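# losia-protestos

Mensagens públicas recolhidas durante as manifestações de maio em Losia, com data, hora e etiqueta de tema. São 3,000 mensagens no ficheiro bruto e 1,078 depois de retirados os duplicados.

Desconfie de quem usar isto para dizer que a revolta "nasceu na internet". A recolha só apanhou quem escrevia em público – e em Binari quase toda a gente combinava por telefone.

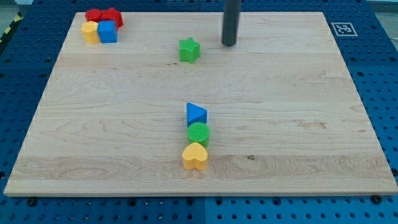 As etiquetas são de Jenő Pintér. Imre Mészáros reviu 151 e discordou em mais de 6, quase sempre na diferença entre `apelo` e `relato`. Não corrigimos o resto.

## Campos

- `hora`: local, sem segundos
- `tema`: `apelo`, `relato`, `boato`
- `lugar`: declarado pelo autor, portanto pouco fiável

Falta toda a noite de Szénási.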